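Review: The Skindov Gripper Practice Suite, as Shown at the Marura Open Day

Our department attended the Marura open day in September to assess the Skindov practice suite, a software package in which students operate a robot gripper inside simulated rooms. The product is distributed by Bomonier, which also staffed the demonstration. The purpose of the visit was to decide whether the suite would suit our introductory automation course, where time on physical equipment is limited.

The session began at 10 in the morning and was well organized. Visitors were seated at individual stations and given a printed guide, a hand controller and a short safety talk that applied mainly to the hardware in the next hall. The guide was clear, although two of its page references were wrong. Staff answered questions patiently and did not press for a sale.

Installation was shown from the beginning. The basic license costs $2,408 per year and covers a single classroom. The extended license, at $3,076, adds the room editor and a library of over 1,000 household objects. We were told that the editor cannot be purchased separately, and we regard this as a weakness in the offer. Many schools will want to change a room long before they need more objects to place in it.

Control of the gripper was smooth at the default speed. At the slowest setting the motion became uneven, and several visitors at our table remarked on it. The wrist view is the most useful feature of the suite for teaching purposes. Students see the fingers against the room and must learn to judge their direction from walls, corners and ceiling lines, much as they would with a camera mounted on a real arm.

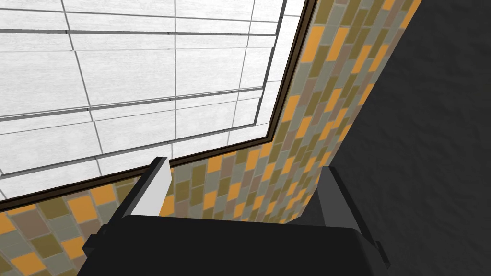 The rooms themselves vary in quality. Surfaces such as tile and ceiling panels are drawn with enough detail to help a beginner keep a sense of direction, while plain dark walls offer very little to work with. Shadows are weak throughout, and a student who relies on them to judge distance will need another method. Bomonier stated that a lighting update is planned – no month was given.

The lesson plans, written by Pathirana, are sold with both licenses and are sensibly paced. The first unit asks only for free movement and orientation. Grasping comes in the second.

We rate the suite 7 out of 10. The department intends to request a trial of the basic license for one term, and will ask Marura whether the room editor may be included for that period.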